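Recording a Sorting Task by Remote Control

Operators at the Saltville site use this procedure to record demonstrations for the two-arm cell. Read it through before switching on the arms.

Before you start

Set aside 90 minutes. Check that the side walls are secure and that no cable crosses the path of either arm. Place the 3 trays along the back of the mat and tip the bricks into the centre.

Recording

1. Move both hand controllers to the rest position, then enable the arms.
2. Start a new episode and enter the task name in the Cemudholm log.
3. Pick up one brick at a time. Close the gripper fully before lifting.
4. Lower the brick into the tray for its colour and release it close to the bottom.
5. Keep a steady pace. Pauses are recorded as part of the task - stop the episode if you need to rest.
6. Save the episode when the mat is clear. Discard it if an arm faults.

A complete set is 400 episodes. Grunthorpe staff review each set before training begins.

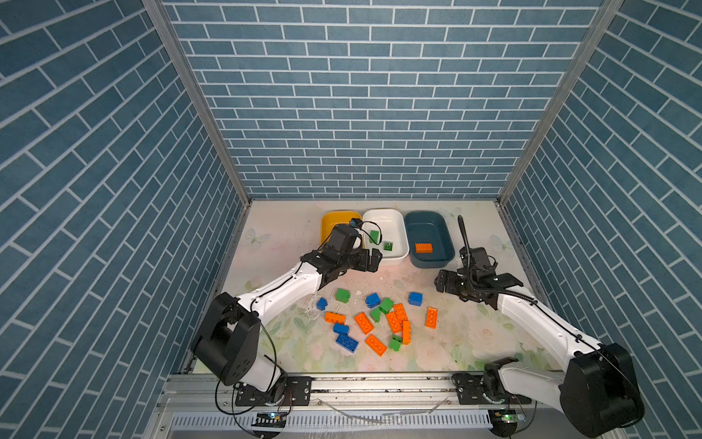
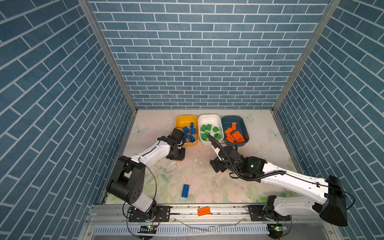
Colour assignments must stay the same throughout a set. They are fixed on the task sheet and do not need to match the trays: blue bricks go in the yellow tray, green in the white and orange in the teal. Operators who prefer another arrangement should request a new task sheet before recording.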